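Section 4. Preparing and Caring for the Wood Top

This section covers the Mostholm table with the pale wood top. If you have the painted top, go to Section 5. The steps apply to a new top before first use and to a top that is being re-oiled after a period of use.

4.1 Before you start

Choose a room with steady heat and good airflow. Keep the top away from radiators and direct sun while you work. Lay it flat on two padded supports, or leave it on the table frame if Section 3 is already complete.

You will need:
Lotton wood oil, clear
Sandpaper, 240 grit, and a flat sanding block
Four or more lint-free cotton cloths
Mild dish soap and a bucket of lukewarm water
A soft brush or a vacuum with a brush head
Rubber gloves

One can of oil covers the 142 cm top twice on both faces. The 104 cm top takes less, and the remainder keeps for a year if the lid is pressed down firmly.

4.2 Cleaning the surface

1. Take everything off the top, including felt pads and cable clips.
2. Brush or vacuum along the grain.
3. Wring a cloth out well in soapy water and wipe the whole surface. Do not pour water on the wood.
4. Wipe again with a cloth wrung out in clean water.
5. Dry with a fresh cloth and leave the top for at least two hours.

Note: The first damp wipe raises the fibers a little and the surface may feel rough. Sanding in 4.4 takes care of it.

4.3 Finding the direction of the grain

Look at the top from one end with daylight coming from the side. The grain runs in long bands, and you sand and wipe along them. In places the bands bend or draw together. Keep the block moving in the general direction of the grain and do not try to follow each curve. 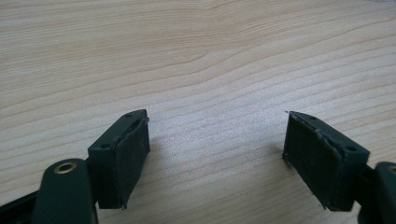 Fig. 4-1. Wood surface with long, wavy grain.

Differences in color between the bands are part of the wood. Darker streaks should not be sanded out. A repair patch that has been sanded harder than the wood next to it will take the oil differently and will show for the life of the top.

4.4 Sanding

1. Wrap the sandpaper around the block. Do not sand with your fingertips, as they leave shallow grooves.
2. Start at one short edge and work in straight, overlapping strokes with light pressure.
3. Go over the whole face once. On a new top, once is enough.
4. On a used top, give rings and dull areas a second pass, then feather outward by a hand's width.
5. Break the sharp corner of each edge with two light strokes.
6. Remove all dust, first with the brush and then with a dry cloth.

Caution: Do not use an orbital sander on this top. Swirl marks become visible once the oil is on.

Caution: Wear a dust mask and keep children and pets out of the room until the dust has been removed.

4.5 Oiling

1. Stir the oil. Do not shake the can.
2. Put on gloves. Pour a small amount onto a folded cloth and test it on the underside.
3. Spread a thin coat along the grain, one section at a time, and keep the leading edge wet.
4. Wait 20 minutes.
5. Wipe off all oil still lying on the surface. Turn the cloth often.
6. Leave overnight, then repeat steps 3 to 5 for the second coat.
7. Oil the underside the same way. One coat is sufficient there on a used top.

WARNING: Cloths soaked in oil can catch fire by themselves. Lay them out flat to dry outdoors, away from anything that can burn, or put them under water in a metal container with a lid.

4.6 First use

The top can carry light items after one day. Wait a full week before placing hot cups, plants or a desk mat on it. During that week, wipe up spills at once and clean with a dry cloth only.

If the surface still feels sticky on the second day, too much oil was left on. Rub it down with a cloth barely dampened with fresh oil, then buff dry.

4.7 Regular care

Dust weekly, along the grain. Re-oil when drops of water no longer bead, usually once or twice a year. Tops that stand near a window may need it sooner.

Replacement oil and sandpaper are listed under part 39 in the parts table at the back of this manual.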